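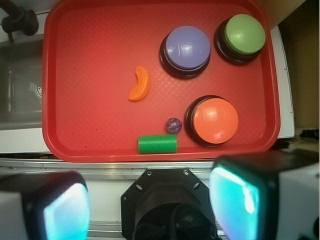
Wrist camera view over the red tray, Stirnard gripper open.

Stirnard Two-Finger Gripper: Finger Pad Service Kit

Part of: Stirnard grippers and accessories
Sold by: Canoleck
Page updated June 13, 2018

SAFETY NOTICE
Grippers shipped before January may close without a command after a protective stop. Do not reach between the fingers until arm power is off. Fitting this kit and updating the controller are both required.

What happened

A customer running pick and place tests on a benchtop tray reported that the gripper closed when the stop was released. The fingers had been open over the tray and the operator was reaching in to move a part. He got a bruised fingertip. The arm did not move.

Akihiko Takeda in our service department repeated the fault on the bench. In 133 stop and release cycles the fingers closed five times. Each time the controller had read the last stored grip target in place of the current finger position. A worn pad cable made this more likely, as the pad signal dropped out for a moment when power came back.

The lights on the pads stay on through the fault. Do not use them to judge whether the gripper is safe to touch.

What the kit fixes

The new pad cable has a longer strain relief and a locking connector. The controller update clears the stored target on every stop. After a stop the fingers hold where they are and wait for a new command.

In the kit
Left and right finger pads
Pad cable with locking connector
Mount screws
Printed instructions

Before you fit it
Switch off power to the arm and the gripper. The stop button alone does not remove power from the fingers.
Take any held part out of the fingers.
Check the cable where it enters the mount. If the braid is frayed, stop using the gripper and call service.

After you fit it
Install the update with the Adudov setup tool. Run 50 stop and release cycles with the fingers open and nothing between them. If the fingers move on any cycle, remove the gripper from use and send us the log.

Service interval
Inspect the cable every 500 hours of running time.

Compatibility
Fits all Stirnard two-finger grippers. Hattori controllers need the adapter cable, sold separately.

Price and ordering
No charge for grippers covered by this notice. Have the serial number ready. For other orders, ask for a quote.

Questions about the fault or the update: Tatsuya Fujimoto, product safety, Canoleck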